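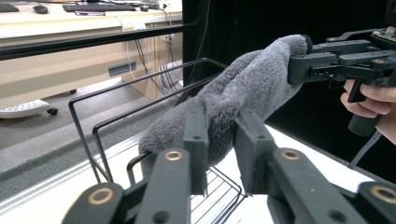
# Care and Storage of Bath Linen

Issued by the Housekeeping Office, Drovholm Residence. Revised December 21, 2024.

Residents are asked to follow these guidelines when washing, folding and storing towels, both their own and those supplied by the Residence.

## Washing

New towels should be washed once before use, separately from clothing. Plush towels, gray and other dark shades especially, shed lint in their first few washes and should not share a load with dark knitwear.

Use half the amount of detergent recommended for a full load. Fabric softener is not to be used on Residence towels. It coats the pile and reduces absorbency. A towel that has already become stiff or slow to absorb may be restored by one warm wash with 200 ml of white vinegar and no detergent.

The machines in the Velutholm wing take no more than 7 bath towels at a time. Overfilled machines stop before the final spin.

## Drying

Shake each towel firmly by the short edge before drying, to lift the pile. Towels may be tumble dried on medium heat or hung over the rails in the drying room. They must be fully dry before they are folded; the thick hem is the last part to dry and should be checked by hand.

## Folding

1. Lay the towel flat on a clean table and smooth it from the center outward.
2. Fold it lengthwise in thirds, with the care label on the inside.
3. Fold it in half, then in half again.
4. Place it on the shelf or in the basket with the rounded fold facing outward.

Hand towels are folded in the same way, omitting the last fold.

## Wire baskets

An open wire basket allows air to reach the linen and is preferred to a closed box in any bathroom without a window. Before a basket is filled, run a dry cloth along the rim and the joins. Rough ends catch loops in the fabric and should be reported. Lower each towel in from above and lift it out the same way, without dragging it across the rim.

A pulled loop should be trimmed level with the pile using small scissors. It should never be pulled, as this opens a line in the weave.

Baskets are wiped with a damp cloth each month and dried at once. Any basket showing rust is to be withdrawn from use.

## Replacement

Residence towels are inspected every July. Those with frayed hems or thin patches are cut down for cleaning cloths and kept in the Huvar storeroom, where residents may collect up to four at a time. Requests for replacement towels should be made to the Housekeeping Office on extension 898.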